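Servicing the hand gripper

Monday was maintenance day again. I do the gripper every 2 weeks whether it needs it or not, and this time it needed it. The left finger had been lagging behind the right when I squeezed the trigger slowly. It was a small thing, hard to see, but I could feel it in the hand.

I started with the joints. The pivot screws at the bottom of the linkage get the most load, so I take those first. I back each one off a quarter turn, put a drop of light oil on it, work the fingers open and closed for a minute or so and then snug it down again. Too tight and the fingers drag. Too loose and the tips wander sideways. Guido Fontana, who built the first one of these at Drurham, sets them with a torque driver. I do it by feel and check afterward.

The upper joints were fine apart from lint. I work at home, so there is always lint. A toothpick gets most of it out, and a strip of tape gets the rest.

The lag came from the left side in the end. A thread had wound itself around the lower pivot, under the screw head, where I couldn't see it until the screw was out. I pulled it with tweezers and the finger moved freely again.

Next was the finger faces. I wipe them with a damp cloth, let them dry and wipe them again. I used to use alcohol, but Serena Benedetti told me it had hardened the pads on her set, so I stopped. Mine have done 779 grasps since I last changed them (I keep a tally in a notebook) and there is still plenty left. She gets about 3,000 out of a pair.

After that I check alignment. I want to see the tips parallel with an even gap, and the easiest test I have found is to straddle something thin and upright. I go down over the rim of a storage box with one finger on each side, then look at the gap before I close.
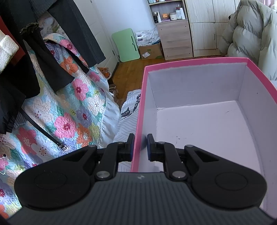

Fingertips on either side of the pink rim, box empty.

I repeat that at a few spots along the rim, including near a corner – the walls flex less there, and a crooked finger shows up sooner. If one tip touches first, I go back to the pivots.

Last thing is the log. I write the date, what I touched and anything odd. The entry for this one reads "2020-03-02, thread in left lower pivot, removed, pads OK."

I still have to order spare screws from Kukwood. They only sell them in bags of 24, so if anyone else wants a few, leave a comment and I'll split the bag.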